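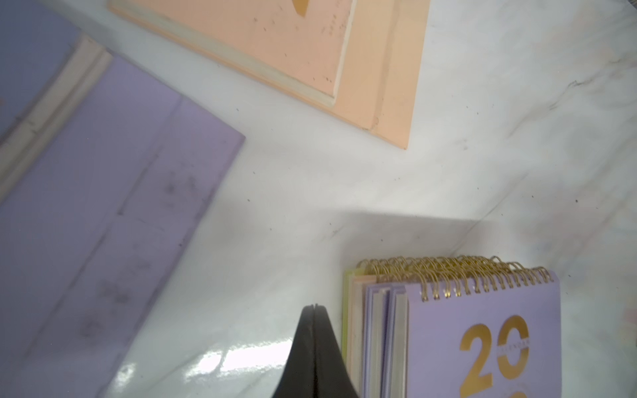 ## 책상 위 작업에도 규정이 필요하다

로봇 안전 기준이라고 하면 대개 울타리와 비상정지 버튼부터 떠올린다. 공장에서는 맞는 출발점이다. 그런데 요즘 늘어나는 것은 탁자 위에서 공책과 달력을 다루는 작은 팔이다. 사람을 크게 다치게 할 힘은 없다는 이유로 운영 규칙은 대체로 비어 있다. 나는 이 상태가 오래가면 안 된다고 본다.

Trundley에서 탁상 작업 절차를 정리할 때 처음 받은 초안은 2쪽이었다. 전원 켜는 순서와 담당자 연락처가 전부였다. 물건을 어디에 놓는지, 작업면을 언제 닦는지, 케이블이 팔의 동선에 걸리면 누가 멈추는지는 한 줄도 없었다. 담당자인 Heather Moffat은 다들 알고 있는 내용이라 적지 않았다고 했다. 다들 안다는 내용을 여섯 사람에게 따로 물었더니 답이 갈렸다.

가장 많이 갈린 항목은 청소였다. 작은 부스러기는 팔의 움직임을 막지 않으니 그냥 둔다는 사람이 있었고, 매번 닦는다는 사람도 있었다. 어느 쪽이든 정해서 적어 두면 된다. 적지 않으면 나중에 기록을 비교할 때 작업면의 상태가 같았는지 확인할 방법이 없다.

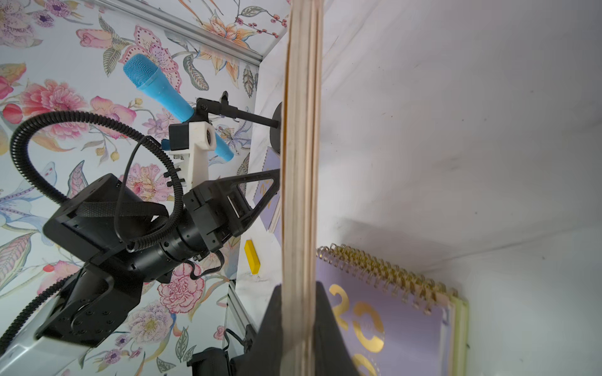 케이블도 마찬가지다. 팔 위로 고리를 이루며 넘어가는 케이블은 여유가 있어야 하지만, 지나치면 옆의 물건을 건드린다. 나는 작업 전에 팔을 가동 범위 끝까지 천천히 움직여 보는 절차를 의무로 두자고 주장해 왔다. Murdo Mackay는 준비 시간이 늘어난다고 반대했다. 틀린 말은 아니다. 그래도 배치를 바꾼 날만큼은 예외 없이 해야 한다.

물건 목록에 대해서도 할 말이 있다. 공책, 달력, 마이크처럼 흔한 물건은 이름만 적고 넘어가기 쉽다. 하지만 눕힌 공책과 세운 달력은 잡는 방법이 다르고, 받침이 있는 물건은 밀렸을 때 넘어지는 방향까지 생각해야 한다. 목록에는 이름과 함께 놓인 자세를 적는 것이 맞다.

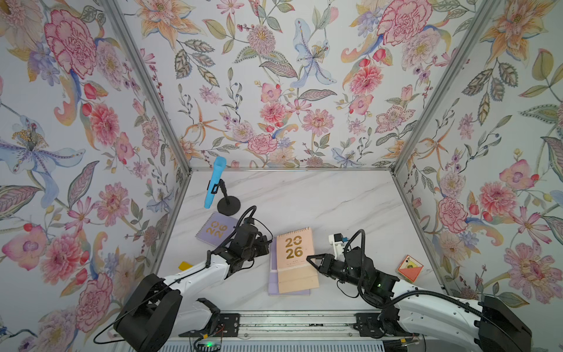
*양쪽 팔과 탁상 달력, 공책, 마이크가 놓인 작업대*

팔이 둘이면 규칙이 하나 더 필요하다. 가운데 구역에 어느 팔이 먼저 들어가는지를 정하는 일이다. 소프트웨어가 충돌을 막아 준다고 해도 사람이 읽을 수 있는 문장으로 남겨야 한다. 그래야 옆에서 지켜보는 사람이 이상한 움직임을 알아보고 멈출 수 있다.

규정이 길어지는 것을 걱정하는 사람도 많다. Pitow의 So-ying Pan은 항목이 87개인 점검표를 보여 주며 끝까지 읽는 사람이 없다고 했다. 나도 그런 문서를 바라지 않는다. 배치, 청소, 케이블, 우선순위, 정지 권한을 한 장에 적고, 바꾼 사람의 이름을 남기면 당장은 충분하다. Trundley에서는 7월부터 이 양식을 쓰고 있으며, 정지 권한 항목의 문구는 아직 고치는 중이다.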